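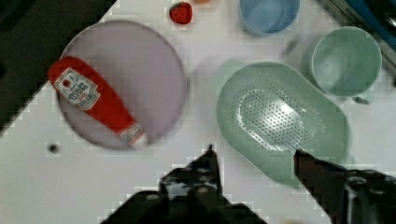
Issue 6

Laizer, six nights out of Budance, inside cabin and all

17 October 2019

Notes first, since I owe this to the editor and it was due a while back. Ship is the Laizer. Line is Koston Coastal. Six nights, round trip from Budance, sailed in August. I paid $1,605 for a twin inside used by one person, gratuities included, shore trips not. Nobody comped me anything. Cabin 613.

Small ship. 300 passengers when full and we were full. If you want waterslides and a theater with a revolving stage, stop reading, go book one of the big ones. This has a lounge, a dining room, a bar at the back, a library with mostly thrillers in it, and a deck. The deck is very good. More on the deck.

Boarding

Terminal at Budance is a shed. A nice shed, new roof, but a shed, and there is one place to sit and it's near the restroom. They give you a boarding time and they mean it. I showed up early and was told to go have a coffee, and the coffee place is back across the parking lot and over the rail crossing. With a suitcase. So don't be early. Security took no time. Key card, photo, up the ramp, a guy hands you a glass of something pink, done. Bags came to the door before I had finished reading the safety card.

Drill was before we left the dock, in person, lifejackets on. Well run. The man in charge repeated everything slowly for the people who had been talking.

Cabin 613

Inside, no window, mid-ship. Two beds that don't push together - they are fixed to the wall, so couples take note. Mattress firm. I like firm. Pillow flat as an envelope, ask for another one on the first day, they have a better kind and won't offer it.

Storage is where this cabin wins. Hooks everywhere. Deep drawers under both beds, a closet that takes a full-length coat, a shelf with a lip on it so your glasses don't wander off at night. I've been in cabins twice the price with worse. Outlets: one by the desk, one by the bathroom mirror, nothing by the bed. Bring an extension cord if they'll let you, they took mine at security and gave it back at the end, in a labeled bag, very polite. A plain battery pack is fine and that's what I would do next time.

Bathroom. Shower has a curtain and the curtain wants to be your friend. Water pressure great, temperature steady apart from one morning. The floor drains slow when the ship leans the wrong way. Soap in a pump on the wall, no bar. Bring your own conditioner, theirs is a rumor.

Noise. I had the ice machine on the other side of the wall by my head. You hear it drop. I got used to it by the third night, but a light sleeper would not, and 613 is the one to avoid. The cabins farther forward on the same deck were quiet, I asked people at breakfast. No engine noise worth mentioning. Some door slamming.

Air conditioning has a dial with no numbers. Left is cold. Right is slightly less cold.

Food

Breakfast buffet, lunch buffet or a short menu, dinner at the table. Breakfast the best of the three. Proper eggs cooked while you wait, dark bread, smoked fish most days, fruit that was ripe. Coffee at breakfast decent, coffee any other time comes out of a machine in the lounge and I would skip it.

Lunch was fine. Soup always good. The hot dishes sat too long under the lamps, go early. Salad gone by the time the second wave came in from shore.

Dinner is one sitting and assigned tables. I know a lot of people hate that. I was put at a table with Lieselotte Wunderlich and her sister, who had done this route before and knew which nights to order the fish (all of them except the last, when they're using up what is left). Lieselotte's advice was also to take the small boat tour at the third port and not the bus, and she was right, and I'll get to it. If your table is bad you can ask the maitre d' to move you after the first night. I saw it done, no fuss.

Portions sensible. Desserts too sweet, all of them, except a lemon thing on night two that I would of eaten again. House wine is drinkable and fairly priced. Cocktails are neither. Water is free, in a jug, they leave it.

Vegetarian options: one per course, marked with a leaf. Got repetitive. A woman two tables over told the kitchen on day one and they cooked her other things, so speak up early.

The deck

OK. The top deck runs all the way round with no barriers, no roped off section for suites, no loungers being saved with towels because there just aren't that many loungers and people mostly stand. Wooden benches on both sides. You can walk laps. Before breakfast it was me and a few runners. There's a spot at the back, out of the wind, down three steps behind the bar, and in the evening it gets the sun right until it goes. I read most of a book there.

Blankets in a chest by the door. Nobody tells you this, or they didn't tell me, I found them on night four. Take two.

Binoculars can be borrowed from the front desk against your key card. They're heavy and old and very sharp. Bring them back by ten.

Shore stops

Four ports and one full day at sea. Three of the four you can walk straight into town. The second is an anchor stop, ship's tenders, and the line for the first tender was long and cranky. Wait an hour, stroll on. We still had plenty of time.

Ship tours are booked at the desk or on the app. The app is made by an outside company, and logs you out every time the ship's wifi hiccups, so use the desk. Prices are middling. The bus tour at the third port goes to a viewpoint and a gift shop and the people who took it came back talking about the gift shop. The small boat goes along the cliffs with a local skipper, two hours, bring a jacket with a hood. Best thing I did all week. Sells out, book the first night.

Koston itself was the fourth stop and the longest. The line has its offices there and they make a bit of a show of it, brass band on the pier, free pastry. The old town is uphill from the harbor and the hill is serious. There is a bus, runs from beside the ticket office, exact change. The market closes at one so go there before anything else, then lunch, then the museum if it's raining. It rained.

Back-on-board times are posted at the gangway in big letters. We left one couple behind in Koston for what felt like forever and then didn't, the captain waited, they ran, people clapped.

Evenings

Quiet. A pianist who was good and took requests. One quiz night, one lecture on lighthouses that was better than it had any right to be, one local dance group who came aboard for an hour. Bar closes at midnight and it's usually emptied out well before. If you are under forty and traveling by yourself you might find it slow. I liked it slow.

Wifi you pay for, by the day, and on the sea day it didn't work at all. They refunded that day without me asking, which was decent. Phone signal in every port, and off and on in between when we were close in.

Motion

Flat calm for five nights, then one night that was not. She's a small ship, she rolls. Front desk hands out tablets and green apples, and the stewards put bags in the corridor rail, discretely. Book low and middle if you worry. I was high and middle and slept through most of it apart from the ice.

Crew

Short section because no complaints. My steward learned my name and my habit of leaving wet socks on the rail and dried them somewhere. Reception knew the answers or went and asked. Dining room staff stretched thin at lunch, never at dinner.

Getting off

Bags outside the door by eleven the night before, or carry your own. Carry your own. I was on the dock with a taxi while the hall was still filling up. Breakfast that last morning is shortened and the egg man isn't there. Check your bill the night before, mine had a cocktail on it that I hadn't ordered, taken off in a minute, but the line at the desk in the morning was out the door.

Would I go again

Yes, in a different cabin. Outside cabins were a good bit more when I looked, and for a week where you're up on deck all day I don't think the window earns it. The forward insides are the buy. Avoid 613, avoid the bus, get the second pillow.

Gripes, to be fair and get them all down: terminal seating, ice machine, afternoon coffee, the app, desserts, shower curtain, no outlet by the bed.

Good: deck, breakfast, storage, crew, small boat tour, the soup.

Next year's dates are up on the line's site already, same route, and there's a shorter one in spring that skips Koston. I'd keep Koston. Single supplement on the spring sailings is lower, I was told at the desk, but get that in writing before you pay a deposit.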